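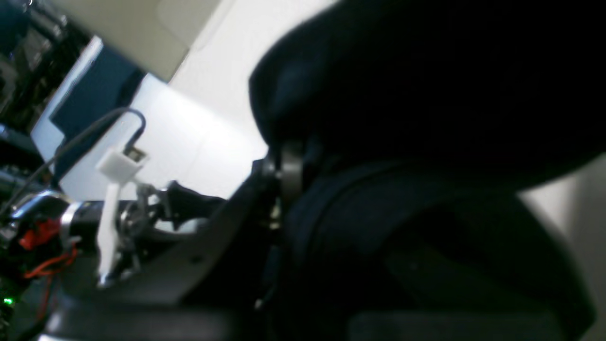

Week 7: Party switching and defection

Reading for this week: chapters 5 and 6 of the course reader. The seminar sheet is at the end of this handout. Bring it with you, filled in as far as you can.

1. What counts as switching

Party switching means a change of party label by someone who holds elected office, during the term for which they were elected. For this course we use the narrow meaning. A candidate who loses the party's nomination and stands for a rival at the next election has changed party, but has not switched in our sense, as the seat was not held under the new label until voters had been asked.

Keep these apart in your notes:

Defection: a member leaves one party and joins another.
Split: a group leaves together and sets up a new party.
Merger: two parties become one, and all members of both change label.
Expulsion: the party removes the member, who then sits as an independent or joins someone else.

Most anti-defection laws treat the first and the last differently. Some treat a split as lawful if the group is large enough, which gives a would-be defector a good reason to find company.

2. Why members move

The older literature sorts motives into office, policy and votes. A member may want a post, may disagree with the leadership, or may think the present label will lose the seat. In practice the three are hard to separate, and what a member says in a resignation letter is weak evidence. Letters nearly always speak of policy.

Timing is better evidence. Moves made just after an election, while a government is being formed, tend to be about office. Moves in the last months of a term tend to be about votes and nominations. Moves around a budget or a major bill may be about policy, though check whether the member had voted with the party on the same matter before.

3. The Rantala case

We use the made-up assembly of Rantala throughout the second half of the module. It has 25 seats, all single-member, and a term of 5 years. The two main parties are Grarnard and Tretow. A smaller party, Grurnalon, holds 2 seats.

At the start of the term Grarnard has 13 seats, Tretow has 10 and Grurnalon has 2. Grarnard can govern alone, with no seats to spare. If one Grarnard member goes to Tretow, Grarnard falls to 12 and no party has a majority. Grurnalon, which had no influence the day before, can now choose the government.

Work through what each side can offer. Grarnard can offer Grurnalon a post or a policy. Tretow, on 11, can offer the same, and with Grurnalon's support would reach 13. The defector is needed by Tretow for as long as that arrangement lasts, and so has a strong hand too. Students often forget this last point in the exam.

Now suppose the defector's seat was won by a margin of 700 votes. Does the move make more sense or less? It depends on whether those voters were voting for the person or the party. We will come back to this in week 8 with the material on personal votes.

4. Rules against switching

There are several kinds of rule and you should be able to give the main argument for and against each.

Loss of seat. The member who leaves the party gives up the seat, and a by-election follows or the next person on the list takes it. Supporters say the seat was won on the party's name. Critics say it hands too much power to party leaders, above all where voting against the whip counts as leaving.

Closed periods. Switching is allowed only in a fixed window, often near the end of the term. This protects governments in mid-term, and produces a rush when the window opens.

Bar on office. A switcher keeps the seat but cannot be a minister until re-elected.

Who decides matters as much as the wording. If the presiding officer rules on cases and belongs to the governing party, cases against members joining the government may be slow. Courts are slower still in some systems, and a ruling may come after the term is over.

5. Seminar sheet

Write half a page on each.

Under a loss of seat rule, would the Grarnard defector still move? State what you are assuming about the by-election.

Should a member expelled by the party keep the seat? Would your view change under a list system?

Draft a rule for Rantala in no more than two sentences. Swap it with the person next to you and look for a way round theirs.

Essay titles for this block are on the module page. The office hour is straight after the lecture, in the same room.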